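Raneo Home Handling Guide
Section 6: Good practice for garment work on a bed 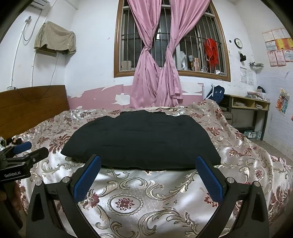
OPERATION – SOFT ITEMS

6.1 Scope
These rules cover spreading, squaring and folding one garment at a time with the two hand-held grippers. They apply in any home where a session is booked. They apply to you even if you have been folding shirts since childhood, a point on which Vikas Sengar has asked us to be firm.

6.2 Before you start
1. Get the householder's signature on the consent sheet. A nod from the kitchen is not a signature.
2. Leave the room as it is. Certificates stay on the wall and books stay on the desk. You were sent to fold, and opinions on decor go in no field of the log.
3. Pick the side of the bed with the most standing room. Keep cables and sockets out of reach of your elbows.
4. Check each finger pad for lint, grit and loose edges. Wipe with the dry cloth from the kit.
5. Open and close each gripper five times. If a joint sticks, swap the tool and tag it. Do not oil it with whatever is in the bathroom cabinet.

NOTE: A patterned bedspread is allowed. Choose a garment that stands out from it – a plain black one over flowers and leaves is fine, a floral one is a long afternoon.

6.3 Spreading and folding
1. Lay the garment flat near the middle of the bed with the lower edge toward you.
2. Bring both tools in low, pads angled toward the cloth.
3. Take hold at the lower edge, near the corners. Pinch the garment only. If the bedspread comes up too, let go and start the grip again.
4. Pull outward until the corners lie flat. Small creases may stay. This is not a laundry contest.
5. Fold the lower edge up to the top edge, then bring one side over the other.
6. Release both tools fully before you lift them away.
7. Log the attempt, including the bad ones. Especially the bad ones.

CAUTION: Keep your free fingers behind the pads. The linkage has pivot points, and pivot points have no manners.

CAUTION: Never pull against a snag. Stop, put the tool down and free the cloth by hand.

6.4 Limits
Stop after 48 folds and rest your wrists. Replace pads at 300 folds, or sooner if the texture has worn smooth. Lovely Sarmiento once reached 819 on one pair. She is an excellent operator and the pads were a disgrace.

6.5 If something goes wrong
Torn or marked fabric: stop, tell the householder, then fill in Form 211. In that order.
Garment slides off the bed: pick it up, shake it out and log a drop.
Householder wants the garment back: give it back.

Questions about this section go to Vandana Negi. Questions about parking do not.

Revised 07/05/2023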